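Skimach desktop arm kit - my review after two months

I bought the Skimach in February, after Florian Lemaire brought his to our club night and I couldn't stop watching it. It's now April 2018 and I'm still just as keen!

You get a bag of grey printed parts, the motors, the boards and far more screws than you'll need. I had it together in 10 evenings, and most of that was me being slow with the wiring (the elbow motor is a fiddle - plug its connector in before you close the housing).

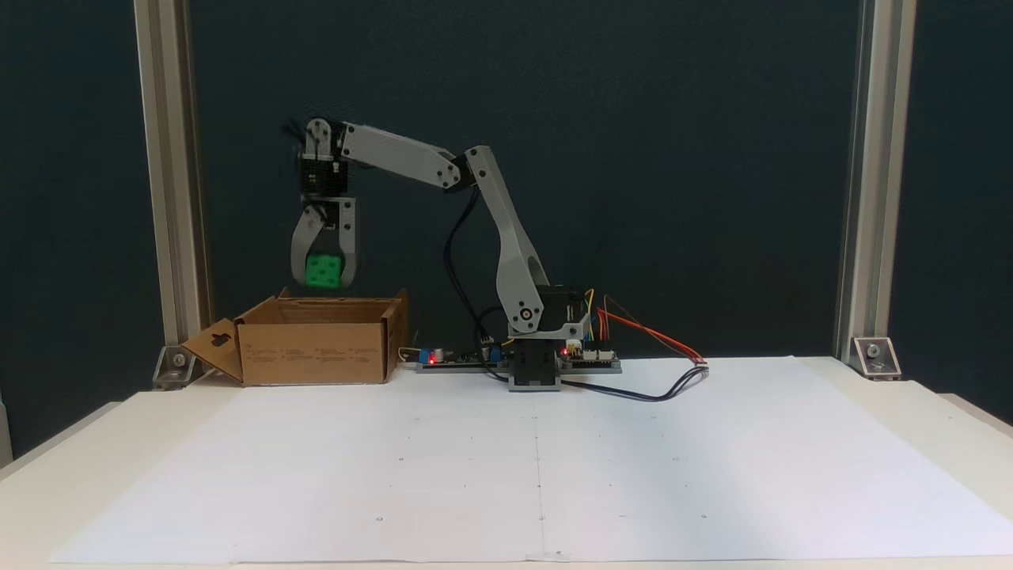
My favourite job for it is dropping cubes into a cardboard box. Once I'd slowed the wrist down it got lovely and steady, and I ran it 20 times in a row one Sunday with only one cube on the floor. The jaws are curved, so flat things are harder work.

Grumbles? The cables. You get no clips at all, and the manual gives them one line on page 7. I'd also like longer leads for the driver board. 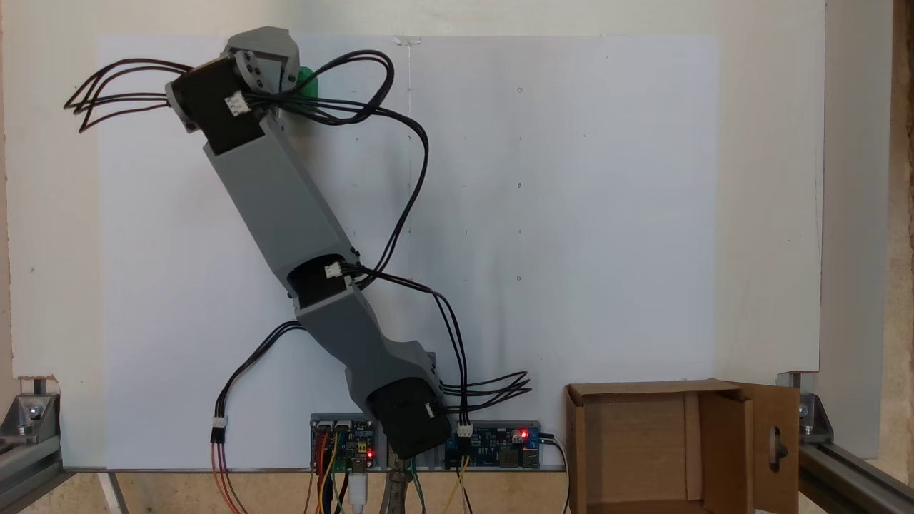

Decha Inthanon on the Skimach forum has shared a nice printed cable guide, which I'm making next. For almost 200 euros I can't think of a kit I've enjoyed more, and I'd buy it again tomorrow.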